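Matei Work Table, Light Wood Grain
Nukine Room Furniture

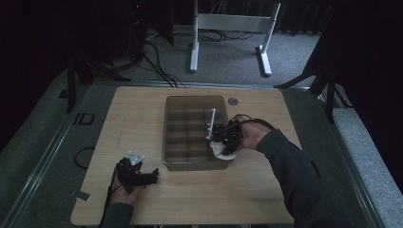

Matei table with an open translucent bin on top.

The Matei is a plain table for sorting, packing and general room use. The top has a fine, pale grain and rounded corners. A round dark gray grommet sits flush in the surface near one edge, so cords can drop through without hanging over the side.

Length: 1,485 mm
Weight limit: up to 200 lb, spread evenly
Lead time: 14 days

Wipe the top with a damp cloth. Do not drag bins or boxes across it. The grommet lifts out for cleaning.

Bins are sold separately; see the Catedance storage page. Orders placed after 22nd September ship in November.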